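Re-dressing the Cables on a Bin-Picking Arm

October 12, 2024
By the Brendale workshop desk

If you look after a picking arm long enough, you end up spending more time on its cables than on the arm itself. Ours works over an open gray bin at the Sinbridge bench, and a good part of my week goes into keeping the yellow cable and its black companions happy where they loop past the orange joint cover.
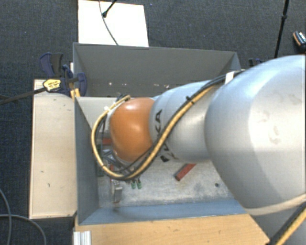 Before you start

Park the arm somewhere you can reach the wrist without leaning over anything, drop it to manual, and lock out the power. Please do the lockout even for a "quick look," because my quick looks have a way of lasting until lunch. Then have a feel of the bin. It should be clamped tight at the corner, with the long board snug alongside, and if it shifts when you push it, sort that out first. A bin that has crept over makes the arm reach farther than it was taught to, and the cables pay for it.

You'll want side cutters with a flush face, a bag of small black ties, a soft rag, a flashlight, and a paint marker (any color that shows up on black).

Checking the run

1. Start at the big housing, where the bundle is held down, and wipe the cables as you go. Dirt hides nicks wonderfully well.

2. Follow the run down across the middle segment and under the orange cover. Bend each cable gently between your fingers. You're feeling for a flat spot or a place that has gone stiff.

3. Take your time at the loop. All the twisting happens here, and the thin wires and hoses hanging inside it love to wrap themselves around one another. Tease them apart by hand and leave the cutters in your pocket for now.

4. Look over the lower arm too. There's another stretch of yellow and black down there, and I skipped it for most of September, to my regret.

Putting on new ties

Cut the old ties one at a time and replace each before you cut the next. Pull a new one snug enough that the bundle doesn't slide, but loose enough that you can still roll a single cable under it with your thumb. Trim the tail flush (your knuckles will thank you!) and put a dab of paint marker across the tie and the cable, so you can spot any creeping later on.

Leave more slack in the loop than looks tidy. I used to pull mine in close and was very proud of it, and then program 226 swung the wrist all the way around and tugged a connector half out.

Trying it out

Clear your tools out of the bin, take off the lockout, and jog the last joint slowly to both ends of its travel. Watch the loop the whole way. If it catches on the gripper or pulls straight, stop and shift the nearest tie back a little. Once you like what you see, run 8 slow picks, one into each corner and the rest wherever you please, then check your paint marks again.

We do the full job every 3,000 cycles, and a wipe and a look every six days in between. The log sheet lives in the Clunditz folder, so write down which ties you changed.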